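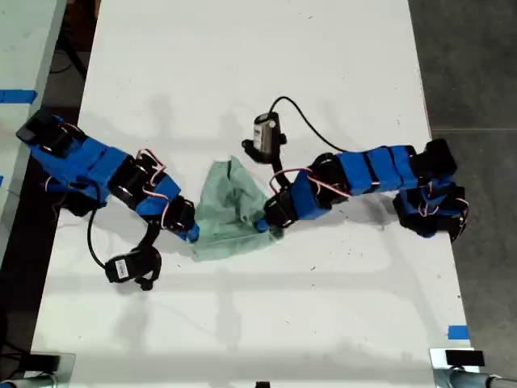
Green cloth on the white table.

2022-07-12

On the Care of Household Cloths

Readers of this blog have asked for a plain statement of how cloths are washed and replaced in this household. The present entry sets out the practice followed since January, when the earlier arrangement was withdrawn.

Cloths used in the kitchen are kept apart from those used for dusting. Kitchen cloths are changed daily and are washed at 140 degrees Fahrenheit. Dusting cloths may be washed at 90 degrees. Fabric softener is not used on either kind, as it leaves a coating that reduces the amount of water a cloth will take up.

Cloths are dried on the line whenever the weather permits. The Cutel dryer is reserved for wet weeks and is run on its low setting. Microfiber is never dried with cotton towels, which shed lint that is very hard to remove afterward.

Two brands were compared over the spring. The Ticona cloths held their shape well but frayed at the hem after 4 months. The Zutow cloths are thinner and slower to pick up a spill, although their stitching remains sound. Neither has been adopted as the standard, and the remaining stock of both will be used up first.

A cloth that smells sour after washing is soaked overnight in water and washing soda. Should the smell remain, the cloth is moved to the garage for use on bicycles. The question of paper towels will be taken up in a separate entry.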